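Ce soir-là, Sihan avait promis de jouer la valse de Gavier jusqu'au bout, reprises comprises, et elle repoussait le moment avec une application touchante. Elle avait fait chauffer de l'eau, cherché ses lunettes, puis relu deux fois la lettre de Deming, qui parlait surtout de ses poiriers.

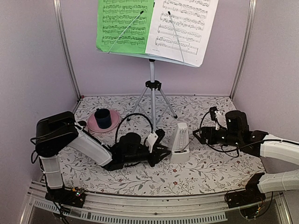
Page modifiée pour la dernière fois en juin, à 21 h

La feuille verte à gauche, la blanche à droite : Deming les rangeait toujours ainsi, et elle n'aurait pas osé les intervertir. Le métronome blanc attendait devant le pupitre – patient comme un vieil oncle – et la tasse bleu marine avait sa place sur l'assiette rose. Au bas de la page blanche, le papier rebiquait un peu. Elle le lissa du pouce, respira, et attaqua enfin la première mesure, beaucoup trop vite, en riant toute seule.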